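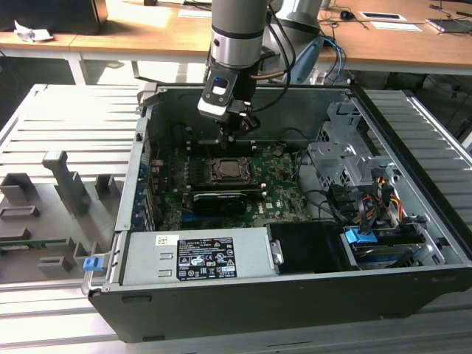 Drornis Vorführdaten, Stand Juli. Liesmich zu dem Ordner, den wir nach dem offenen Tag bei Kindby auf den Server geschoben haben. Aufgabe an der Zelle war Speicherriegel einsetzen, offenes PC-Gehäuse auf der Seite, Seitenwand ab, Board mit Prozessor im Sockel aber ohne Kühler. Links daneben die graue gedruckte Halterungsplatte, auf die beziehen sich alle Posen mit dem Kürzel "hp". Greifer in den Aufnahmen schwarz, bitte nicht mit den älteren Läufen aus Satero mischen, dort andere Finger und andere Offsets.

Inhalt

laeufe/ - 14 Durchgänge, davon 7 vor Publikum, Rest vormittags beim Einrichten
kraft/ - Kraftwerte am Handgelenk, csv, Trennzeichen Semikolon (!)
posen/ - Gelenkwinkel und Greiferöffnung
notizen.txt - mitgeschrieben während der Vorführung, Rechtschreibung egal

Kraftwerte pro Durchgang auf 2,000 Zeilen gekürzt (Komma ist Tausendertrennung, kommt so aus dem Exportskript, noch nicht umgestellt). Wer die langen Dateien braucht: Jeanine Kuipers fragen, liegen auf der Platte im Büro.

Ablauf

Start 10 Uhr, erste Gruppe Berufsschule, danach Leute von Eskola, nachmittags offen für alle. Pro Gruppe kurze Einführung, dann Lauf, dann Fragen. Meistgestellte Frage: was macht der Arm, wenn der Riegel klemmt. Antwort: Kraftgrenze, stehenbleiben, zurückfahren, neu ansetzen. Steht als Ereignis "retry" in den Logs. Zweite Frage war immer der Preis, dazu steht hier nix.

Bekannte Probleme

- Durchgang 3 und 9: Zeitstempel von Kraft und Posen laufen auseinander. Nicht zum Trainieren nehmen.
- Durchgang 11 abgebrochen, Not-Halt wurde gedrückt (Besucher, aus Neugier). Datei ist drin, Label "abort".
- Nullpunkt vom Kraftsensor nach der Mittagspause neu gesetzt, vorher leichter Drift.
- Kabel im Gehäuse nicht fixiert, liegen nicht in jedem Lauf gleich. Absicht, bitte so lassen wenn ihr nachbaut.
- Spalte "grip_w" ist in Millimeter, in der alten Doku stand Meter. War falsch.

Labels

ok, retry, abort, unklar. Von 2 Leuten vergeben, bei Streit "unklar". Einrasten des Riegels wurde von Hand nachgeprüft, nicht aus der Kraftkurve abgeleitet. Die Kurve alleine reicht dafür nicht, haben wir probiert.

Nutzung

Intern und für die Partner vom offenen Tag. Weitergabe bitte vorher absprechen. Tonspuren sind nicht dabei, Besucherstimmen wurden rausgenommen.

Noch offen

Exportskript auf deutsches Zahlenformat umstellen. Zeichnung der Halterungsplatte als STEP nachreichen. Notizen abtippen, soweit leserlich. Fehler bitte direkt in die notizen.txt schreiben mit Kürzel, nicht per Mail, geht sonst unter.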